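Gummibund an Hosen erneuern
Nähen und Ausbessern, Grundlagen

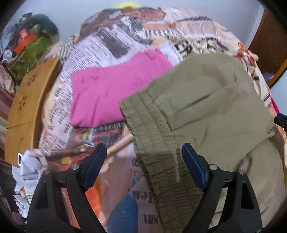

Ein ausgeleierter Gummibund ist kein Grund, eine Hose wegzugeben. Der Stoff hält meistens deutlich länger als das Gummi, vor allem bei Schlafanzughosen, Kinderhosen und Sommershorts. Für den Austausch braucht man keine besonderen Vorkenntnisse. Wer eine gerade Naht nähen kann, kommt mit dieser Anleitung zurecht, und zur Not geht alles auch von Hand.

Wie lange dauert das?

Bei einem einfachen Tunnelzug rechne ich 60 Minuten inklusive Bügeln. Ein Bund, bei dem das Gummi in mehreren Reihen festgesteppt ist, braucht mehr Zeit, weil vorher alle Nähte aufgetrennt werden müssen. Das macht man am besten am Abend davor und näht am nächsten Tag in Ruhe weiter.

Material

Gummiband, 3 cm breit (oder so breit wie das alte)
Nähgarn in Stofffarbe
Nahttrenner
Kleine spitze Schere
Zwei Sicherheitsnadeln
Stecknadeln oder Stoffklammern
Maßband
Schneiderkreide

Beim Gummiband lohnt es sich, auf die Machart zu achten. Geflochtenes Gummi wird schmaler, wenn man es dehnt, und rollt sich im Tunnel gern ein. Gewebtes Gummi behält seine Breite und ist für Hosenbünde die bessere Wahl. Ich nehme seit Jahren die Rollenware von Busovora, es geht aber jedes feste gewebte Band.

Schritt 1: Bund untersuchen

Hose auf links drehen und den Bund auseinanderziehen. Lässt sich das Gummi im Stoff hin und her schieben, liegt es lose in einem Tunnel. Laufen Steppnähte quer durch das Gummi, ist es fest mit dem Stoff verbunden. Manchmal ist ein loses Gummi nur an den Seitennähten fixiert. Diese kurzen Nähte ebenfalls auftrennen, sonst hängt man später mit der Sicherheitsnadel fest.

Schritt 2: Altes Gummi entfernen

Beim Tunnelzug die untere Bundnaht an der hinteren Mitte auf einer Länge von 7 cm öffnen. Das Gummi herausziehen, durchschneiden und ein Ende des neuen Bandes mit einer Sicherheitsnadel daran befestigen. So lässt sich das neue Band gleich mit einziehen. Die Länge muss dafür schon feststehen, also vorher Schritt 3 lesen.

Beim gesteppten Bund von der linken Seite her jeden dritten oder vierten Stich durchtrennen und dann auf der anderen Seite am Faden ziehen. Nicht mit Gewalt reißen, gerade Jersey bekommt sonst Löcher. Fadenreste mit Klebeband abnehmen. Danach den Bund dämpfen und auskühlen lassen, damit sich der gekräuselte Stoff wieder glättet.

Schritt 3: Länge bestimmen

Das neue Band an der Stelle um den Körper legen, an der die Hose sitzen soll, und so weit anziehen, dass es hält und nicht drückt. Ein paar Minuten damit sitzen. Für die Überlappung kommen zwei Zentimeter dazu. Bei meiner letzten Hose waren das zusammen 51 cm, es war allerdings eine Kinderhose. Das Maß des alten Gummis taugt nicht als Vorlage, weil es ausgeleiert ist.

Brijesh Kandpal hat mir zu diesem Abschnitt geschrieben, dass er neues Band vor dem Zuschneiden einmal mitwäscht. Das ist sinnvoll, wenn die Hose später heiß gewaschen wird, denn manche Bänder laufen ein.

Schritt 4: Einziehen und schließen

Das freie Ende am Bund feststecken, damit es nicht im Tunnel verschwindet. Das Band durchziehen und darauf achten, dass es sich nirgends verdreht. Die Enden flach übereinanderlegen und mit engem Zickzackstich zusammennähen, einmal als Rechteck und einmal über Kreuz. Die Enden nicht rechts auf rechts nähen, das ergibt eine Wulst, die man beim Tragen spürt.

Jetzt anprobieren, solange die Öffnung noch offen ist. Wenn alles passt, die Öffnung mit Geradstich schließen und das Gummi dabei leicht spannen.

Schritt 5: Weite verteilen

Den Bund mehrmals kräftig dehnen, bis die Falten gleichmäßig liegen. Anschließend an beiden Seitennähten senkrecht durch Stoff und Gummi nähen. Für einen gesteppten Bund das Gummi und den Stoff jeweils in Viertel teilen, die Markierungen aufeinanderstecken und das Gummi unter Dehnung in parallelen Reihen festnähen. Stichlänge nicht unter drei Millimeter einstellen.

Häufige Fehler

Stiche werden ausgelassen: Nadel wechseln. Für Jersey eine Jerseynadel, für Webstoff mit dickem Gummi eine Universalnadel in Stärke 90.

Der Bund wellt sich nach dem Nähen: Meist wurde ungleichmäßig gedehnt. Auftrennen und mit mehr Stecknadeln neu ansetzen.

Der Faden reißt beim Anziehen: Der Geradstich war zu kurz oder die Fadenspannung zu hoch. Ein schmaler Zickzackstich gibt mehr nach.

Die Tabelle mit den Bandbreiten für verschiedene Hosentypen hat Lilian Waweru zusammengestellt, sie kommt im Januar auf eine eigene Seite.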